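Preparing Inactive Paper Files for Transfer to the Landum Records Center

Departments may transfer inactive paper files to the Landum Records Center at any time of year, with the exception of July, when the center closes its intake desk for the annual shelf check. The steps below apply to all offices, including those at the Prirkden site.

Before you begin

Confirm that the files are inactive. A file is inactive when it has been closed and has not been requested for 183 days. Files that are subject to a legal hold or an open audit must stay with the department, even if they meet this test.

Look up each file series in the retention schedule and write down its series code. If a series is not listed, contact the records office before packing. Unlisted material will be returned to the sender.

Packing the boxes

Use only standard Tzanetos record boxes, which may be ordered through the supply catalog. Remove hanging folders, binders and rubber bands. Staples may remain. Place folders upright in the order in which they were filed, and leave 2 inches of free space so that staff can retrieve a single folder without unpacking the rest.

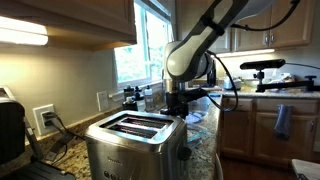

Do not mix series in one box. Files with different destruction dates must also be packed separately – a box is destroyed as a unit, and its date is set by the series code on the label.

Creating the box list

Log in to Ridero and select New Transfer. Enter the department code, the series code, and the earliest and latest dates of the files in each box. A folder-level list is required for personnel, contract and grant files. For all other series, a short summary of the contents is enough.

One transfer may include up to 50 boxes. Larger transfers should be divided and submitted under separate numbers.

Labeling and pickup

Print the labels from Ridero after the transfer has been approved. Attach one label to the short side of each box, below the handle. Handwritten labels are not accepted.

Boxes may be stacked three high while they await pickup. Keep them off the floor in any room with a sink or floor drain. Pickup requests received by 10:00 a.m. are scheduled for the next working day – Prirkden requests may take one day longer.

Keep a copy of the signed transfer form until the final location codes appear in Ridero.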